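Tranura Pressed Powder Line: Progress Report to Rollon

Last updated 2025-01-26

Prepared by Miyuki Hirano, formulation lead
Reporting period: second development phase, closing at the end of December

1. Status

The work covered by the Rollon grant is on schedule for formulation and behind schedule for packaging. Shade development for the pressed powder foundation is complete. The setting powder is in its third revision and will need one more. The cream blush was moved to the next phase by agreement and is not covered in this report.

Spending is within the approved budget. The packaging delay has left part of the tooling money unspent, and we ask to carry it forward under the terms already in the grant letter. No transfer between budget lines is requested.

2. Pressed powder foundation

The base is a talc-free blend of mica, silica and a treated corn starch, bound with a light ester and a small share of squalane. In the first phase the starch level was too high. Pans pressed well but the powder picked up skin oil from the puff and formed a hard, shiny film on the surface after repeated use. Cutting the starch and raising the silica fixed most of the problem. The remaining film was traced to the binder, which had been sprayed in too quickly and was sitting unevenly through the batch.

The mixing step now runs longer at a lower speed, and the binder goes in over three additions. Pigment is milled separately before it meets the base. The change adds time to each batch but the color is more even, and the deeper shades no longer show streaks of red iron oxide when rubbed out on paper.

The shade range was reviewed by Zanele Van Wyk, who rejected two of the deep neutral shades as too gray. Both were rebuilt with less titanium dioxide and a warmer oxide mix. The replacement shades passed at the second review. One light shade with a pink undertone was dropped as a near match for its neighbor.

Drop testing is done from a fixed height onto a hard floor, with the compact closed. The current pans survive 6 drops with light chipping at the rim. The target in the grant plan was the same number with no loss of powder, so this item is recorded as partly met. Pressing force was raised in small steps, but above the present setting the powder becomes hard to pick up with a brush. We do not plan to go further in that direction. A pan with a slightly rolled edge will be tried instead.

3. Setting powder

The loose setting powder is built on silica with a small amount of rice starch. Revision one left a pale cast on deeper skin. Revision two removed the cast but felt dry after a few hours of wear, most of all around the nose and under the eyes. Revision three adds a lauroyl lysine coating to part of the mica and has a softer feel. Staff wear checks were favorable except for fragrance: a faint raw material odor comes through when the jar is first opened. The line is unscented and will stay so, which means the odor must be removed at the source. Two other grades of rice starch have been ordered.

4. Wear panel

The home-use panel was run from our Cabanatuan site, where heat and humidity are a fair test of a powder foundation. There were 106 panelists at the start. Each used the foundation daily on clean, moisturized skin and kept a short diary on coverage, comfort and shine.

Coverage scored well across the range. Shine control was rated good through the morning and weaker by late afternoon — the expected pattern for a formula without talc. Comments on the puff were poor. Many panelists said it shed fibers and put down too much product on the first press, and several changed to their own brush. A denser puff with a shorter pile has been requested from the supplier.

Reports of stinging or redness were passed to Mitsuko Tamura for follow-up. None led to a change in the formula. The full diary summary will be sent as a separate file.

5. Packaging 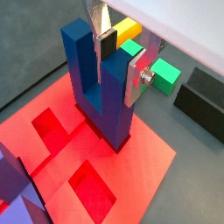
Marcelino Rezende replied to the draft of this report that the compact should not be held back for the rolled-edge pan, and that a first run in the present pan would give Rollon something to show retailers in the spring. He also asked that the mirror be kept even if the unit cost goes up. Our view is that the mirror can stay, but a first run with a known chipping problem would bring returns. We would like a decision on this point before the tooling order is placed.

The compact hinge has been changed once. The first version opened too far and put strain on the pin. The Wutside refill insert fits the new base without adhesive — a light press is enough to seat it, and it can be pushed out from below. Label copy is final in English. The ingredient list still needs a last check against the revised binder.

6. Next phase

Pilot pressing is planned at 500 pans, followed by a first production run of up to 2,000 once the pan design is settled. Emiko Sugawara will handle stability testing, including heat cycling and a preservative check on the used puffs. Work on revision four of the setting powder starts when the starch samples arrive.

Open items for Rollon: approval of the carry-forward, and a decision on the pan for the first run.

Related items
Pressed Powder Line: First Phase Report
Shade Review Notes, Deep Neutrals
Home-Use Diary Form and Instructions
Refill Insert: Fit and Removal
Cream Blush: Revised Start Date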